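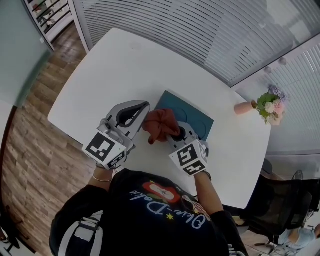 The Return of the Cloth Napkin

When I moved to this country, the first thing I noticed in restaurants was the paper. Paper on the table, paper under the glass, paper to clean the fingers. In the house of my grandmother we had one cloth napkin for each person, and it lived in a ring of bone with a letter on it. You used it from Sunday lunch until the next wash, and you knew very well which stain was yours.

Now the cloth is coming back, and not only in the expensive places. Petirari, a small restaurant with 20 seats next to the old tram station, gave up paper in June. The owner, Evaristo Chávez, bought his napkins from a hotel that was closing. They are thick cotton, a little gray after so many washes, and they have the name of the hotel woven in one corner. Some guests find this charming. One lady asked him if they were stolen.

He paid very little for them, but the price of the napkin is the small part of the story. The large part is the washing. In the first weeks Chávez took the bags home at midnight and put them in his own machine, which was made for a family of four. He hung the napkins on the balcony, over the chairs and on the shower door. By the end of the month his wife had asked him to choose between the napkins and the bathroom.

So he went to Després, a linen laundry which has been in the same yard for as long as anybody in the street remembers. The laundry washes 3,000 napkins in a normal week, besides tablecloths and the white jackets of cooks. I had expected a silent place with steam, like in a film. It is very loud, and the radio must fight with the machines.

Hendrik Visser, who sorts the bags when they arrive, taught me to look at a napkin from the wrong side. On the front you see the food, he explained, but on the back you see how long it has waited. Red wine is not the enemy that people imagine. It goes away if somebody treats it on the same evening. Turmeric is worse, and lipstick is the worst of all, above all the modern kind that is made to survive a meal. For candle wax he still uses a warm iron and brown paper, exactly as my grandmother did.

There is also the matter of folding. At Després they fold in three lengthwise and then in half, with the hem inside, and a new worker needs several days before the piles stand straight. I tried it with one pile. It leaned to the left, and somebody kindly took it away from me and began again. 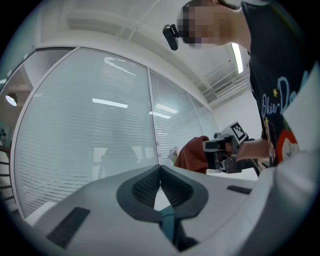

Kirsten Dufour is not convinced by all this enthusiasm. She told me that she likes cloth at home and mistrusts it in a restaurant, where she cannot know who folded it or what soap was used, and that the heavy perfume of some laundries ruins a good soup. A clean sheet of paper, in her opinion, is more polite to the guest. She also asked me how much water is needed to wash one napkin, and I had no good answer for her.

I looked for one afterwards, and I have to admit that it depends on almost everything: the size of the machine, how full it is, the temperature, how the cloth is dried, how many times it is used before it becomes a rag. A thick napkin that is washed half-empty and then tumbled for an hour is not a virtuous object. Linen dries faster than cotton, but it costs more and it does not forgive a lazy ironer. Many kitchens choose a mix with polyester, which comes out of the machine almost flat. It also moves the sauce around your mouth without taking any of it.

If you want to begin at home, buy 6 of one dark color and wash them once before you use them. New cotton often has a finish on it that pushes water away. Leave out the fabric softener, which does the same thing. Do not buy white ones unless you enjoy worrying — I speak from experience, I have a white set and I hide it when there are beets.

The rings are easy to find at flea markets, usually in a box with old spoons. Mine has the letter V on it, which is not my letter. My daughter wanted the one with the duck.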